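Ticket 399: Towels will not stay in a stack
Opened by Larasati Mangundap, 27 Mar 2020
Status: open, somehow

Folded in thirds per the Walto sheet. The pile leans by lunch. Blue ones are the worst offenders.
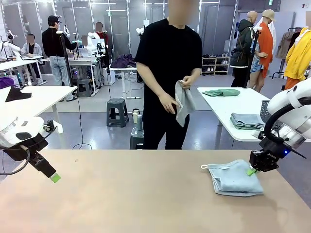 Tried folding in half first, then thirds. Pile now leans the other way, so I'm calling it progress. Switched to white to rule out dye, a theory I'm not proud of.

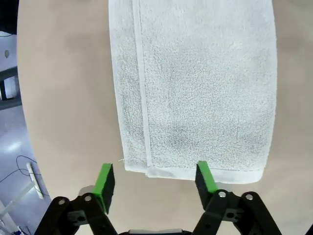 Guilan Zhong: Put the hem stripe on the inside. It's thicker than the rest and you're stacking it on one side every time.

Did that. Better, up to 46 towels, then a slow bow to the left. Next I'll alternate the folded edges. The beige table gets wiped first, and drinks can stay over on the stool. Leaving this open until the blue ones behave. 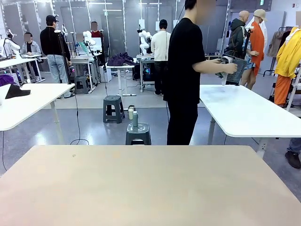 Alternated edges, and the pile held overnight. I'd close this, but the gray ones have a texture of their own and want a separate ticket. The white side table has faint smudges on top, so that gets a cloth before any gray towel goes near it.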